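**Velport Marsh spring count: are we trusting the app numbers?**

**mudflat_ken**
The youth group posted its totals. 704 birds, 35 species, one morning. I've walked that dike since before the boardwalk went in and I have never had a morning like that. Who checked these?

**tsolakis_k**
I did, along with two other adults. The kids entered everything in Plestivance and we went through the lists that night. 328 of those birds were one flock of dunlin.
Kalliopi Tsolakis

**mudflat_ken**
A flock of 328. Not 300, not 350. Come on.

**gray_jay_way**
People count in blocks and then count the leftovers, Ken. You taught me that. My problem is the species list. Two rails before sunrise, both "heard only," both from the Yuen Road pullout with trucks going by?

**tsolakis_k**
I'd let one of the rails go. The other was heard by four of us and I'm keeping it.

**pat_in_the_reeds**
While you all fight, the pancake breakfast raffle still needs ticket buyers. Money goes to nest boxes.
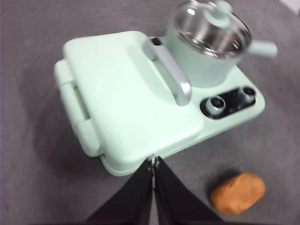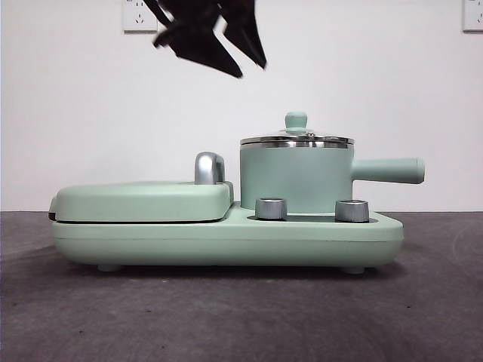
*The green breakfast maker, lid closed in both.*

**mudflat_ken**
How many tickets sold?

**pat_in_the_reeds**
156. I counted them one at a time, before you ask.

**gray_jay_way**
Back to the count. Does Plestivance flag high numbers at all? The old Stalano forms made you write a note for anything over the usual range. I don't see any notes here.

**tsolakis_k**
It flags them, but you can tap past it, and the kids did. I'll have them add notes for the dunlin and the rail.

**mudflat_ken**
Fine. I still think the total is high. I'll come along in October and stand next to whoever has the clicker.

**tsolakis_k**
We meet at 6:15 by the gate. Bring your own scope, ours are all spoken for.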